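Product Copywriter and Showroom Assistant – Ultico Lighting and Furniture

Posted May 3, 2026

We sell designer lamps, chairs and small tables, online and from one showroom. Need someone who can write about them and also talk to people who walk in. Part writing, part shop floor. Split is normally half and half, more writing before a new range goes live.

Right now the priority is the Pullura pendants and the Galindo floor lamps. Both ranges launch with us this summer and the product pages are mostly blank. After that the Fillent side tables, which need everything redone – old copy came straight from the maker and reads like a manual.

What you'd be doing

Writing product pages, 90 words for the short version, longer for the lead pieces. Checking sizes, cable lengths and bulb fittings against the maker's sheets. Please be fussy here, we had a run of returns last year over one wrong ceiling rose measurment.

Answering customer emails. Mostly delivery dates, dimmers, can it go in a bathroom.

Helping in the showroom three days a week. Changing bulbs, swapping shades, steaming and folding the fabric samples, moving chairs about. Some lifting, some ladder work.
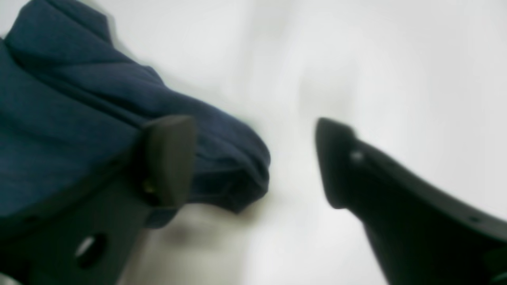 What we're looking for

Clear, plain writing. You can describe a lamp without using the word "timeless". Some retail or customer service experience, any kind. Interest in design helps but we don't need a degree in it. You should know a warm white bulb from a cool one, or be happy to learn in the first week.

Basic spreadsheet skills. Our stock list runs to 1577 lines and you will be in it daily.

Not essential but nice – a second language, a driving licence, any experience with wiring or upholstery.

Pay and hours

£2286 a month before tax, full time, permanent after a three month trial. One weekend in three. Staff discount on everything inc. ex-display. Start as soon as you can, end of May at the latest if possible.

How to apply

CV plus two short pieces of writing, adressed to Rutilio Tlapale. One piece should be on a lamp or chair you own or have used, good or bad. Other one is up to you. No cover letter needed. Quote ref 912 in the subject line or it goes in the wrong folder.

Interviews are in the showroom, allow an hour, includes a short paid writing task. We reply to everyone, may take a week or two. No agencies please.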